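Furico (teleoperation kit)

Furico is a two-arm teleoperation kit sold by Broltico, a small maker of lab and workshop robots. I've looked after this page since July, and I use one of these most weeks, so expect a few opinions mixed in with the facts.

What you get is a pair of arms, a gripper for each, a small camera for each wrist and one more camera that goes up high. A person drives the arms by hand and the kit records everything – the joint angles, the video, the lot – so you can train on it later. The arms reach 930 millimeters, plenty for a table but a bit short for anything bigger. Video is saved at 30 frames a second.

The wrist view is the part I like best! When a finger closes on something tall and plain, like a white tube, you really do see both sides of the grip. 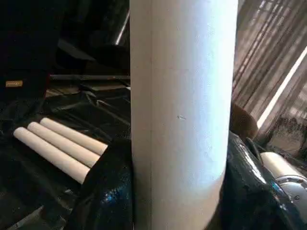 Kandasamy disagrees with me on this and has written on the talk page that the wrist cameras are too close for handling anything long, and that the overhead view does most of the useful work. Fair enough, and the two are meant to be used together anyway.

Setup took me 35 minutes the first time, most of it spent routing cables. The manual is 11 pages long and clear enough, though it skips over how to balance the exposure between the cameras (do that before you record anything, please).

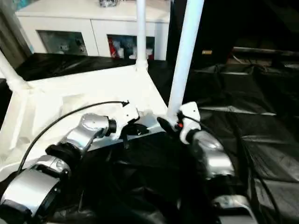
The older kit, Irnero, had the same arms but only the overhead camera. Its recordings still open in the Furico software, and you can buy the wrist cameras separately as an upgrade. The mounting screws are in the same bag as the brackets.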